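About us

Lerngate is a small toy library and play school on the ground floor at Preltimness, round the back, green gate. Open since a long time now. We lend things out, we run morning sessions for under-fives, and we tidy up. A lot of tidying up.

What we have: 70 boxes on the shelves. Each one is a set of ordinary small things for sorting, posting, pouring and putting away. Nothing with batteries. Most of it you could find in your own kitchen drawer, and that is on purpose – children want what's in the drawer anyway.

Sessions are 30 minutes, 12 children at most. Mornings only at the moment. We did try afternoons in July and everyone was tired, us included.

How a session goes. Things come out on the table. Children have a go. Things go back. Cups inside cups, tools standing up in a cup, little things on the tray. Posting box last becuase it's the favourite and once that's out the rest gets ignored.
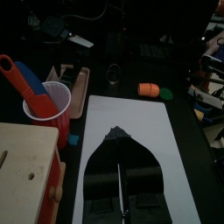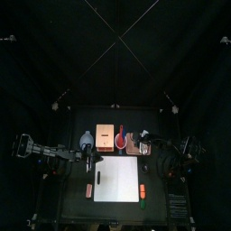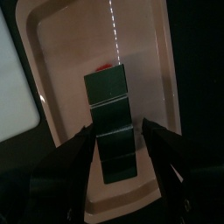 The tidying half is as long as the playing half, and we don't hurry it. If a child wants to put one thing in a cup and take it out again 19 times, fine. That's the session. Parents sometimes ask when the learning bit starts. We say have a seat, there's tea.

Borrowing. Members can take two boxes home for three weeks. Please bring back all the pieces, or tell us what's gone – we'd much rather know. Lost pieces are free the first time. After that a small charge, it's on the sheet by the door. Wipe things down before returning them, a damp cloth is plenty. Please don't put the wooden things in the dishwasher. We've had one come back in two halves.

Where things come from. Some bought new, some handed in. The wooden sets mostly come from Cárdenas, the workshop two streets over, who also mend lids and knobs for us and never seem to mind. Plastic cups and trays get swapped out when they crack. We do take donations but ring first, the cupboard is full and the last lot of jigsaws is still in the hallway.

Our other room is in Mivirport, above the bakery. Same boxes, same rules, fewer stairs than you'd think. Members can borrow from either and return to either, just say which when you hand it in so the cards dont get muddled.

Joining. Come in during any session and fill in a card. You can watch one first for nothing. Bring socks, the floor is cold. Buggies go under the porch, not in the corridor please.

We're shut for the whole of August. Boxes due back then can stay with you until we open again in September. Phone is best, we are slow with email – leave a message and your box number and somebody will ring you back after lunch.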